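Grasp planner keeps choosing the bread roll over the salt shaker
Simulation and Planning > Manipulation

gravelbox
Posted December 15, 2023

Task in sim: pick up the salt shaker, put it back upright. Tabletop scene, wrist view, stock two-finger model. The planner is the Skurkport branch with the Mackay grasp sampler bolted on, which I was told would take an afternoon. It's been 26 days.

The command says shaker. The log says shaker. The target pose it prints is fine to a couple of millimeters. Then the arm goes and gets the roll with total confidence and reports success. 276 runs overnight, and more than half ended in bread.
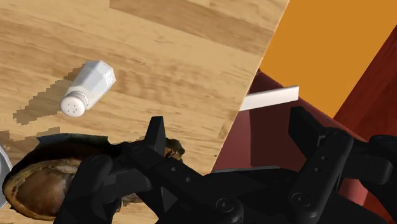

Wrist view after "grasp complete". Shaker on its side at upper left, roll in the gripper.

I've swapped the seed, the lighting and the table texture. No change. Is this perception or planning? I have a bet riding on it.

tolland_k
Planning. Your detector knows where the shaker is, you said so yourself. The sampler scores candidates by contact area, and a bread roll is basically all contact area. A faceted shaker lying down gives it thin little patches and it sulks.

gravelbox
But the candidates are supposed to be masked to the target object before scoring. Why is the roll even in the running?

senga_mackinnon
Because the mask is computed once, at the start, from the pre-grasp view. If the wrist moves and your camera transform is one tick stale, the mask lands on whatever is next door. I'd call that perception. We had it on Grernunlow for all of July and blamed the physics engine the whole time.

tolland_k
Stale transform would give you random misses. He's getting the same wrong object over and over. That's a preference.

senga_mackinnon
It's the same wrong object because it's the same approach path. Same lag, same offset, same lunch.

Sowmya Fernandes
You could both stop guessing and dump the mask at the moment of scoring. There's a debug flag, dump_mask_at_score, documented nowhere. Also, what are you using for the success check? If it's just "fingers closed on something", that explains the cheerful log.

gravelbox
It's "fingers closed on something".

Sowmya Fernandes
Check the contact body ID against the target ID. Two lines.

gravelbox
OK, dumped it. Mask is shifted down and to the left, right onto the roll. Turned on transform interpolation and reran a short batch: shaker, shaker, shaker, roll, shaker.

senga_mackinnon
Perception. Thank you.

tolland_k
There's still a roll in that list.

gravelbox
Yeah. In that one the mask is correct and it took the roll anyway. Opening a ticket on the sampler. Bet is officially a draw, and I owe both of you coffee.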